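Porker Street laundry room reopens with drying racks, hangers and a swap rail
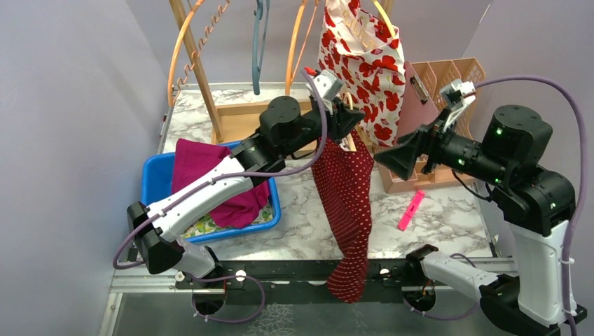
3 min read

Oct 31, 2019 – Good news for everyone in Umholm who has been drying shirts over the backs of kitchen chairs! The shared laundry room on Porker Street is open again after a month of painting and sorting, and it has come back with far more places to hang things up.

The old room had one long line, and if you got there after breakfast you could forget about it. Now there are 21 drying spots, a mix of standing racks, wall hooks and short rails, and you can move most of them to suit what you've washed. Bedsheets go on the long rails at the back. Smaller things can go on the wooden racks, and there are blue basins for carrying wet clothes across from the machines (please bring them back, they walk off very easily).

Pauline Ackroyd has looked after the room for years and spent most of October getting it ready. She is delighted with the hangers. "We asked people for spares and I thought we'd get a couple of bags," she told us. "We got 200! Wooden ones, plastic ones, every color you can think of. I've been sorting them in my hallway and my family would like the hallway back."

The wooden ones are meant for dresses, shirts and anything else that goes out of shape on a line. A polka dot dress can go straight onto a hanger, get a quick tug at the hem and need hardly any ironing later. Pauline suggests doing up the top button first so the shoulders sit right. Plastic hangers are fine for T-shirts and children's clothes, and clothespins are in the tub by the door.

The part we like best is the swap rail. Anyone can leave clean clothes or cloth bags they no longer use, and anyone can take something home. There's no charge and no need to leave anything in return. Flowery shopping bags have been very popular so far, and so have cotton scarves and kids' sweaters. Winter coats are wanted now that the mornings are getting cold, and Pauline would love a few in adult sizes. Shoes and pillows can't be taken, and anything with a broken zipper should go to the mending table instead.

The mending table is new too. It has thread, needles, a jar of odd buttons and a decent lamp, and there's room for four people to sit. Laitinen, the fabric store by the bridge, gave 35 spools of thread and a big bag of offcuts for patches – some of them are lovely, so go early. If you don't know how to sew on a button, ask whoever is sitting there. A small repair group will meet at the table twice a month, starting in the new year, and beginners are very welcome.

Booking works the way it did before. Write your name and apartment number on the sheet by the entrance, take a two-hour slot, and cross yourself off if your plans change. Clothes can stay on the racks overnight but should be gone by noon the next day. Anything left longer will be folded and put on the shelf under the window, where it will wait for you for a week.

The work was paid for out of the street's summer market, which had 100 stalls this year and drew people from as far away as Pludarport. There's a little money left over, and it will go toward a second folding table and a better fan for the damp months.

The room is open from seven in the morning until nine at night. Keys are the same as last year. If yours has gone missing, Pauline has spares and can be found in the laundry room most mornings, usually with an armful of hangers. Donations for the swap rail can be handed to her there or left in the basket just inside the door.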